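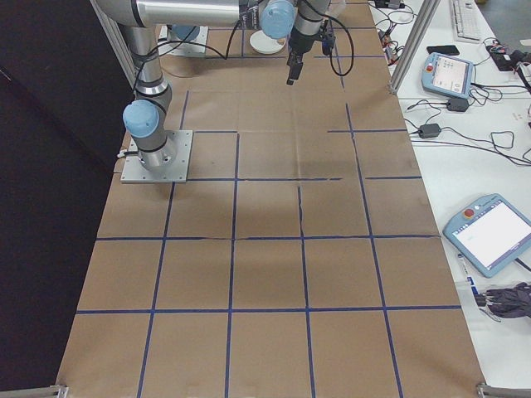
Covering and Marking Out a Worktable with Kraft Paper and Tape

Guidance for workshop and teaching room users, Skullgate Centre
Prepared by Naheed Talpur, Room Services

Purpose

A covered and marked table gives every item on it an agreed place. Users of the long tables at Skullgate are asked to follow the method set out below when they prepare a surface for sorting, layout or packing work. The same method is suitable for a kitchen table or a school hall bench, provided the surface is flat and clean.

Materials

Brown kraft paper on the roll, wide enough to cover the table in a single width where possible
Blue painter's tape
A long straight edge or a length of string
A tape measure and a soft pencil
Scissors or a paper knife
A dry cloth

Users should not substitute parcel tape or masking tape from the general stores cupboard. Both leave residue on the table, and both tear the paper when a line has to be moved.

Preparing the table

Clear the table and wipe it with the dry cloth. Crumbs and grit left under the paper will show through as bumps, and small objects will not stand straight on them. Chargers, keyboards, telephones and other loose equipment should be kept on a side table while work is in progress.

Unroll the paper from one end and allow 200 mm extra at each end for folding under. Paper from the roll will try to curl back. Weigh down the free end with something flat and leave it for a few minutes before cutting.

Where a fixture is bolted to the tabletop, do not attempt to slide the paper beneath it. Cut a slit from the nearest edge, bring the paper round the fixture and trim it neatly to the outline of the plate. Close the slit with one piece of tape on the underside.

Smooth the paper from the centre outwards with the side of the hand. Faint creases may be left as they are. A raised fold should be pressed flat, and if it will not stay flat the sheet should be lifted and laid again.

Marking the grid

Decide on the cell size before any tape is cut. The deciding factor is the largest thing that must sit inside a cell, with room for fingers on each side. An egg carton needs a more generous cell than a pencil pot, and a carton with a hinged lid needs space for the lid when it is open.

Mark the positions lightly in pencil along both long edges and both short edges. Lay the lengthwise lines first, as these are the hardest to keep straight. Two people are needed for a long table: one holds the tape at the near end while the other walks it out to the far mark, keeps it taut and lowers it. Press down from the middle.

Lay the crosswise lines afterwards. These may be put down in shorter pieces. A crosswise line may stop short or step sideways where the work calls for it, for example where two neighbouring cells are to be used as one. Small irregularities do no harm. Users regularly spend a whole morning correcting lines that were perfectly serviceable, and this is discouraged.

Do not stretch the tape hard. Stretched tape shrinks back overnight and puckers the paper along its length.

Placing items

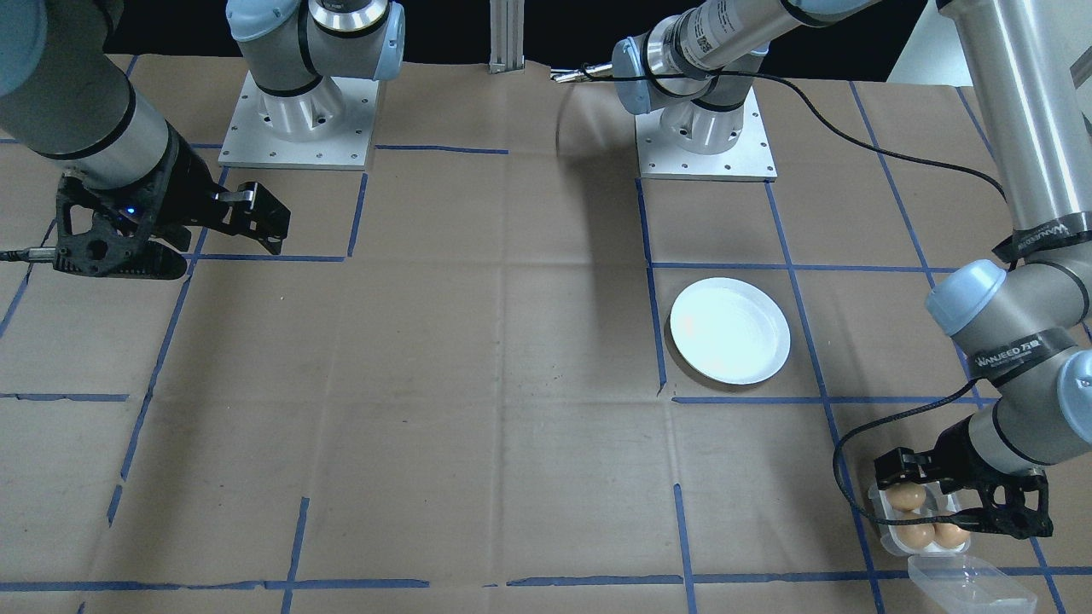 Eggs are a useful test of a finished table, as they will show up any slope or ridge very quickly. Put the carton down in its cell first, with the lid fully back and lying flat, and only then put eggs into it. Clear plastic cartons are light and will tip if they are loaded from one side, so steady the base while filling. In a carton with two rows of two, fill opposite corners first and the remaining pair after that.

Loose eggs must not be left on the paper. Close the lid before the carton is moved to another cell, and carry it from beneath.

Other items should be set down well inside the tape. An item resting on a line will rock slightly, and in time it will also lift the edge of the tape.

Care and replacement

Lifted tape ends should be trimmed and covered with a fresh piece. Spills should be blotted, never rubbed. If the paper has been wetted through, replace the full sheet. A patch makes a ridge.

The coverings are renewed every 14 days during term, on a Wednesday, before the room opens. Users who need a layout kept beyond that should leave a note with Room Services, giving the table number and the cell size used. When removing a covering, peel the tape back slowly at a low angle, fold the paper inwards from the ends and put it in the general waste, as taped paper is not accepted for recycling here.

Comments (3)

Zeeshan Minhas
We used string for the long lines as suggested and it was much quicker than the straight edge. Could the cell sizes for Table 2 be put up on the door?

Naheed Talpur
Thank you, Mr Minhas. They will be posted in May with the new room notices.

bench_end
What weight of paper is it? Mine rips every time I reposition the tape.

Related items

Borrowing tools from the Calvo Store
Folding and storing trestles
Staltberg Room: opening hours and keys
Labelling shelves and drawers
Nindeo booking system: a short guide

Skullgate Centre Room Services | Internal extension 1243 | Copyright Skullgate Centre | Back to top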